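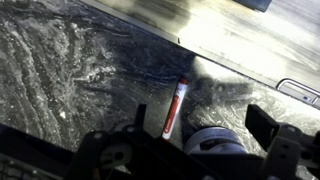 # Häufige Fragen zur Teeküche

Stand: Januar. Zuständig für diese Seite ist Nele Kasten. Die Antworten gelten für die Küche im Erdgeschoss von Haus Jondstead. Die kleine Küche von Sheehan im Obergeschoss hat einen eigenen Aushang.

## Wer darf die Küche benutzen?

Alle, die im Haus arbeiten, und ihre Gäste. Eine Anmeldung ist nicht nötig. Wer den Raum für eine Veranstaltung braucht, trägt sich bitte vorher in den Kalender ein — maximal 2 Stunden am Stück.

## Womit wird die Arbeitsplatte gereinigt?

Mit warmem Wasser, einem Tropfen Spülmittel und einem weichen Tuch. Bitte keine Scheuermilch, keinen Essigreiniger und keinen Entkalker auf die Platte geben. Bei der dunklen Marmorierung sieht man Krümel und Kaffeeflecken oft erst, wenn man mit der Hand darüberstreicht. Also lieber einmal mehr wischen. Auch die Metallkante nicht vergessen.

## Darf ich heiße Töpfe direkt abstellen?

Nein. Untersetzer liegen in der Schublade. Für den Ersatz eines beschädigten Plattenstücks hat uns die Firma Hestov 260 Euro genannt, ohne Einbau.

## Was muss ich nach dem Kaffeemachen tun?

Kaffeesatz ausklopfen, Siebträger kurz ausspülen und wieder einsetzen, Tropfschale leeren, wenn sie voll ist. Der Siebträger ist der mit dem orangefarbenen Griff und bleibt immer an der Maschine. Entkalkt wird nach 100 Bezügen, das übernimmt Nele Kasten. Bitte nicht selbst entkalken, auch wenn es gut gemeint ist.

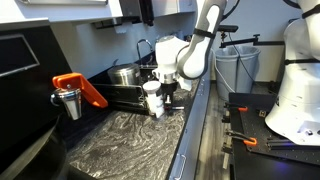 Papierhandtücher sind für Hände und kleine Pfützen gedacht, zum Abtrocknen von Geschirr nehmt bitte die Geschirrtücher. Leere Rollen werden gleich ersetzt, Nachschub ist im Putzschrank. Der Spender hängt unter dem weißen Oberschrank und lässt sich ohne Werkzeug öffnen. Gebrauchte Tücher gehören in den Restmüll, nicht ins Altpapier.

## Wie wird der Müll getrennt?

Restmüll und Verpackungen kommen in die Eimer in der Küche. Was wohin gehört, steht auf der Liste an der Innenseite der Tür. Altpapier und Glas bitte in den Hof bringen. Wer einen Beutel bis zum Rand gefüllt hat, wechselt ihn auch.

## Wie lange darf Geschirr im Abtropfgestell stehen?

Bis zum Feierabend. Um 18 Uhr soll das Gestell leer sein, damit am Abend gewischt werden kann. Teller und Schüsseln stehen aufrecht in den Schlitzen, Gläser kommen umgedreht auf ein Tuch. Große Töpfe nach Möglichkeit gleich abtrocknen und wegräumen — sie nehmen sonst den ganzen Platz weg. 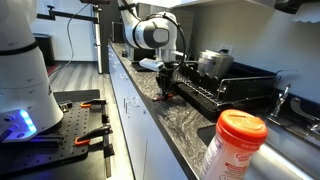

*Abtropfgestell mit Edelstahltopf, rechts davon die Spüle*

## Wohin gehören die Töpfe?

In den Unterschrank, Deckel daneben. Die beiden Töpfe mit dem Aufkleber »Skimidton« sind geliehen und werden getrennt aufbewahrt.

## Das Wasser läuft schlecht ab. Was nun?

Zuerst das Sieb herausnehmen und säubern. Hilft das nicht, bitte eine kurze Nachricht an Nele Kasten. Keine Rohrreiniger verwenden.

## Ich habe etwas liegen gelassen. Wo finde ich es?

Fundsachen kommen in die Kiste neben der Garderobe. Lebensmittel ohne Namen werden nach 2 Tagen entsorgt.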